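Trelbridge list archive > Grippers and end effectors > Thread view
Subject: Re: Soft pads or hard pads for thin plastic cups?
Date: July 31, 2021

On the Trelbridge list, an earlier poster wrote:

> We have a Monduser two-finger gripper on a small arm and it does fine
> on blocks and boxes. Thin plastic cups are another story. If I set the
> force high enough to hold the cup when the arm swings, the wall buckles.
> If I set it low, the cup slides down in the fingers. Has anyone compared
> the Monduser with the Kuster on this kind of object? I don't want to buy
> a second gripper to learn that the pads were the problem all along.
>
> Also, do you close on the rim or lower down? And does it matter which
> camera position you use for checking the result? We only have one
> camera, on the wrist.

We have both grippers here and ran them on cups this month, so I can answer most of this. Short version: change the pads first, then lower the closing speed, and only then think about the Kuster.

The setup was the same for both. One arm, one small wooden table, one fixed camera off to the side, and the Nurkiden controller running the same program each time. We swapped the gripper, redid the tool offset, and left everything else alone. The job was cup stacking with a clear cup and a white cup.

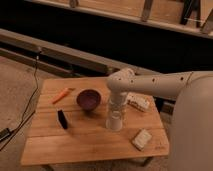 Our count covered 323 tries in total, split between the two grippers and two kinds of pad. A try was good if the stack stayed upright and the cup wall had no crease we could see by eye afterward. I know a crease is a soft measure. We had two people look and threw out the tries where they disagreed. The other things on the table, such as the bowl and the orange marker, were left beside the cups so the arm had to work near clutter. A bare table lets you open the fingers as wide as you like on the way down, and that hides a problem with the Monduser that I get to below.

Pads. The hard pads that come with the Monduser are flat and touch the cup along a thin line. All the force goes into that line and the wall folds. With soft silicone pads glued on top, the same gripper at the same force setting stopped creasing the cups in nearly every try. The Kuster comes with softer pads and did well out of the box. When we put hard pads on the Kuster it creased cups too, a little less often than the Monduser did. So yes, I would say the pads are most of your problem.

Closing speed. The Monduser moves fast until it feels contact, and there is a short delay before it backs off. On a stiff object you never notice. On a thin cup the delay is enough to push the wall in. We set the speed to 14 percent and that took care of it. The setting is in the second tab of the Nurkiden gripper page, and it goes back to the default after a power cycle, so put it in your startup script. We lost most of an afternoon to that.

Where to close. We got better results just below the rim than lower down. The rim is the stiffest part. Closing right on the rim lip was worse, as the pads sometimes rode up over it and the cup tipped when the arm lifted.

Now the trouble with the Monduser and clutter. Its fingers swing out in an arc as they open. On release they push out and down a small amount, and if the cup below is light they can catch it. The Kuster fingers slide straight apart and don't do this. You can work around it by opening only part way and then lifting. We added a wait of 400 milliseconds between the partial opening and the lift, and the stack stopped getting dragged.
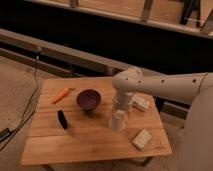 Clear cup over the white cup, gripper just above, side camera.

On your camera question, I would add a side camera if you can. From the wrist you are looking down into the cup, and with clear plastic there is not much to go on. A fixed view from the side gives you the height of the clear cup against the white one, and a cup that is seated crooked is easy to spot. It doesn't need to be a good camera. Ours is an old one on a clamp and the light in that corner is dim. The one drawback is that the arm can cover things on the far side of the table in some poses, so pick the side with the fewest objects behind the arm.

We did try reading the stack from the wrist camera alone. It worked with the white cup and was poor with the clear one. The edge detection kept picking up the table boards through the plastic and calling them the rim. A plain mat under the cups would probably help with that. We haven't tested it.

Some smaller notes, in no order:

The Kuster is heavier. Redo the payload setting or the arm will sag slightly at full reach, and your release height will be off.

The Monduser reports its finger width even when it is holding nothing, and the number drifts. Don't use it to decide whether you have a cup. The Kuster number was steady enough to use for this.

Glued pads come off. We went through 3 sets on the Monduser. Cleaning the metal with alcohol before gluing made the last set hold up better. Double-sided tape was no good at all and let the pads creep sideways within a session.

If you switch pads, measure the finger gap again with the fingers closed. Ours was off by the thickness of the two pads, as you would expect, and I still forgot to enter it the first time.

I can't tell you much about force numbers, because the two grippers don't use the same scale and I don't trust either one. Start at the lowest setting that lifts the cup and go up one step from there.

As for which one I would buy, if you only need cups and you already own the Monduser, keep it — soft pads and the slower speed get you most of the way. If you have to set things down close to other things all day, the Kuster is easier to live with. We are keeping the Kuster on the arm for now.

I can send the Nurkiden program to anyone who wants it. It is not tidy and the comments are out of date, but it runs. I would also like to hear from anyone who has used the long fingers on the Kuster. I want to try them on bowls next and can't find a drawing with the tip width on it.

--
To unsubscribe or change to digest mode, use the settings page for the Trelbridge list.
Previous in thread | Next in thread | Back to index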